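Jament Slotted Angle Shelving, Medium Duty, Gray

Sold by Markbridge Storage
In stock, ships flat in 2 cartons

Okay, I'm going to get a little excited about shelving, so bear with me! I've been selling racks and bins out of our Markbridge warehouse for 13 years, and the Jament is the one I keep sending people home with. It went into my own garage first (paint cans, a tent, my husband's dreadful collection of extension cords) and I liked it so much that I ordered a full pallet for the shop the next July.

It's plain gray slotted angle, the kind with little holes running all the way up the posts so you can put a shelf pretty much wherever you like. You bolt it together, you stand it up, you load it. If you change your mind about the shelf heights in six months you take a few bolts out and move them. I've rebuilt mine three times now, and the last time was only so I could fit a cooler on the bottom!

Who buys it

Corner stores, mostly. Then church kitchens, school supply rooms, a guy with a lot of orchids. Drinks are the thing people worry about because drinks are heavy, and a shelf that's fine with potato chips can start to sag in the middle once you put wrapped packs of soda on it. The Jament has a folded lip on the front and back of each shelf and that's what stiffens it up. Order the extra center brace if you plan on stacking packs two high – it's a cheap part and it drops right in under the shelf.

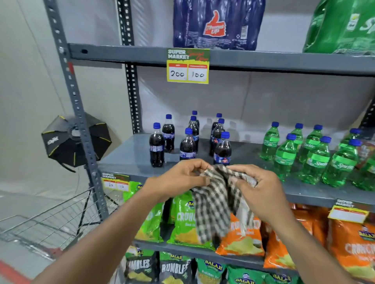
Vinzenz Imhof: We put four of these in our shop and I'd tell anybody to get the brace from day one. I skipped it on the first unit, then had to unload the whole top shelf on a Saturday morning to fit it, with customers stepping around me. Shelves have been dead flat ever since. My only gripe is the bolts, which come in one big bag with the spares mixed in, so you're sorting for a while before you start.

Fair point on the bolts, Vinzenz! I've passed it along, and in the meantime I'd dump the bag out on a tray before you do anything else.

What's in the box

Four uprights, the shelves you picked (four or five), corner plates, bolts and nuts, plastic feet, and one flat wrench that is honest-to-goodness terrible. Please use your own. A regular socket wrench will save your knuckles and about an hour of your life.

Wall anchors are included too. Use them! I don't care how level your floor is, a tall unit with a full top shelf needs to be tied back to something solid. If you're standing units back to back in the middle of a room, there's a joining kit for that, and you'll find it under Accessories.

Sizes and finish

The standard unit is 1000 mm wide (the factory works in metric, so a hair over 39 inches) and comes in two depths. The shallow one is great in a narrow aisle where people need to squeeze past with a basket. I'd go deep for a back room, where you want to push cartons all the way in and forget them.

The finish is powder coat, and it wipes down with a damp rag and a drop of dish soap. Stay away from scouring pads, they'll dull it. Sticky soda rings come up with warm water if you give them a minute to soften. And touch up any deep scratches with a dab of gray paint before rust gets going, especially down by the feet where the mop goes by every night.

How it stacks up against the Palov

I get asked this one a lot. The Palov is our lighter rack, with clip-in shelves and no bolts at all, and you can have it standing before your coffee gets cold. I love it for a closet or a pantry. For a shop floor I'd still pick the Jament, since clips can work loose when folks are pulling heavy stuff off the front all day long. They don't share parts, by the way, so please don't order Palov shelves for a Jament frame (I have taken that phone call more times than I'd like).

Price tags and shelf edges

The front lip is flat, so hanging tags, clip-on strips and those stick-on ticket rails all work fine. Akinola makes the strip I like best, and it comes in clear or white. Cut it with kitchen scissors.
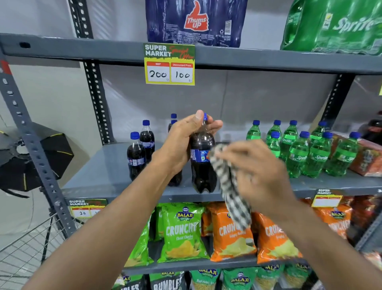 Shelves shown stocked, with a hanging price tag on the front edge. Drinks and tag not included.

Delivery and returns

Orders in before 2 p.m. go out the same day. The cartons are long and awkward, so have a second person around when they show up. Unused units can come back within 6 weeks, and all I ask is that the bolts are still in the bag. If you're missing a part, call the shop and ask for Malcolm Pilkington. He keeps a drawer of spares and he'll get it in the mail that afternoon.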